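Trella – Comunicación técnica
Hilo sobre la incidencia registrada en febrero en las pinzas manuales de recogida de datos.

1/8
El equipo de manipulación de Trella detectó en febrero un fallo en una serie de pinzas manuales equipadas con cámara. Publicamos este hilo para informar a los grupos que trabajan con unidades de la misma serie.

2/8
El fallo consiste en una pérdida progresiva de paralelismo entre los dos dedos. La pinza cierra, pero las almohadillas dejan de encontrarse en toda su superficie y los objetos delgados giran o se escurren al levantarlos.

3/8
La anomalía pasó inadvertida durante varias sesiones. Con tazas, cajas y otros objetos de cierto volumen, el agarre seguía siendo correcto. Los primeros avisos llegaron de la tarea de varillas finas, con 90 demostraciones marcadas como dudosas por los propios operadores.

4/8
La revisión posterior, coordinada por Feng-yi Tse, abarcó 757 demostraciones. El origen se localizó en el tornillo de fijación de la almohadilla, que cedía con el uso. Curnis, responsable del montaje, ha confirmado el diagnóstico y ha modificado el par de apriete.

5/8
Consta asimismo un incidente de seguridad leve: un operador sufrió un pellizco en un dedo al intentar recolocar la almohadilla con la pinza a medio cerrar. No precisó atención médica. Queda prohibida toda manipulación de las almohadillas sin bloquear antes el gatillo.

6/8
Medidas en vigor:
– Comprobación del apriete cada 20 demostraciones.
– Retirada inmediata de la unidad si se aprecia holgura en cualquiera de los dedos.
– Anotación del número de unidad en el parte de sesión.
– Exclusión provisional de los datos afectados – no se borran, se archivan aparte – hasta completar su revisión.

7/8
Las 6 unidades retiradas se encuentran en el taller de Plasport. Las sesiones continúan con las restantes, y la tarea de varillas se mantiene como prueba de referencia: palillos claros y delgados sobre la mesa, en diagonal, junto a otros objetos de uso cotidiano.
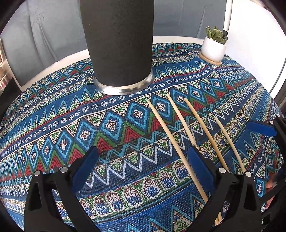 8/8
Contacto y próximos pasos
Los grupos que hayan observado un comportamiento similar pueden dirigirse a la oficina técnica de Trella, indicando el número de unidad y la tarea en curso. El grupo Yau ha comunicado ya dos casos, pendientes de verificación. El informe completo se publicará en este mismo perfil cuando finalice la revisión de los datos archivados.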